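Visit to the Dullby Ballpark Site

Members of the Bassey Sports Facilities Board toured the ballpark site at Dullby on 18 December 2025. Ans Van der Linden, project director, received the party of 20. 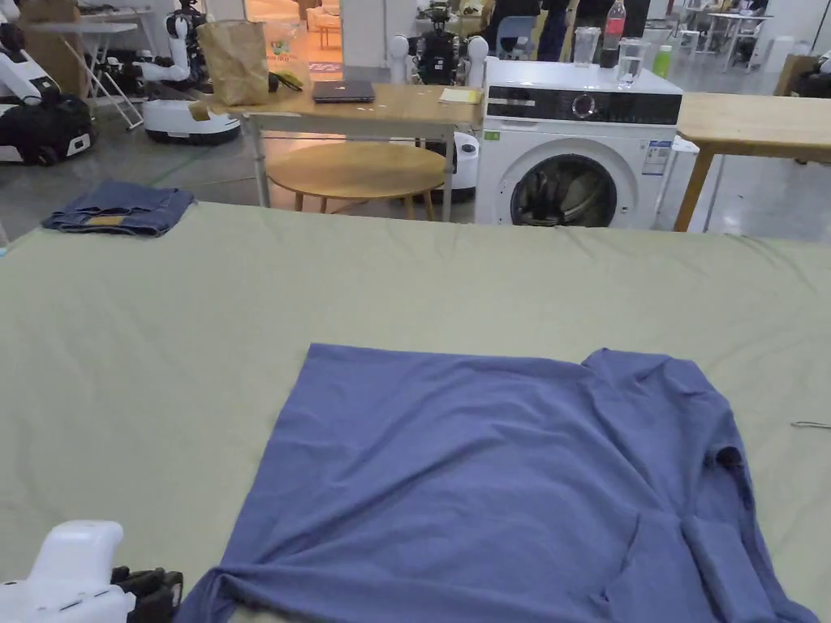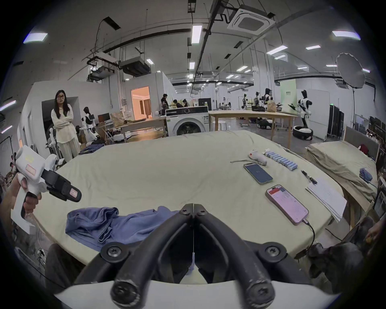

The tour began at the home dugout and continued to the upper deck, where 152 of 168 seating sections are in place. Members asked about parking. The present plan provides 700 spaces, all on the Cireneo Road side. The club expects to move its offices in September. A written report on drainage will be sent to members.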